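The Ferry Clerk

Jirayu Intarasuk sold tickets for the Boonchu ferry from a booth with one window. The fare was 90 for adults and nothing for children under six. In February the river ran low, and the boat left only when the water allowed it.

A woman came to the window at twenty past four and asked for a single to Pumard.

"Last boat might not go," he said.

"But it might?"

"It might."

She paid in coins. He knew her then. She was Ketsara Ongart, and she had sat behind him in school for 3 years and borrowed his eraser and never given it back. She didn't seem to know him. He slid the ticket under the glass. It was number 978.

"Are you going for long?" he asked.

"My mother's selling the house. I have to sign something."

He remembered the house. It had blue steps and a dog that slept on the second one, so that everyone had to step over it. 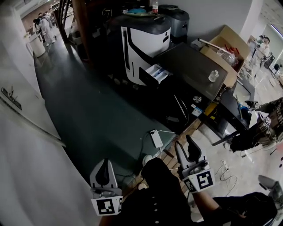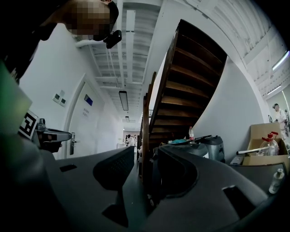 Page last changed in February

At five the pilot walked up from the landing and shook his head. Jirayu put the sign in the window and went out to tell her. She was on the bench with her bag between her feet.

"I can give you your money back," he said.

"What time is the first one tomorrow?"

"Six, if it rains upstream."

She looked at the ticket. "Is this still good?"

"It's good for a month."

She put it in her coat pocket. Then she took out a pen and asked if he had any paper, and he went back to the booth and tore a sheet from the fare book. She wrote down a phone number and handed it to him.

"Call me if it's going," she said. "You still owe me a ruler, Jirayu."

He had forgotten the ruler. He locked the cash drawer, turned off the lamp and walked down to look at the water.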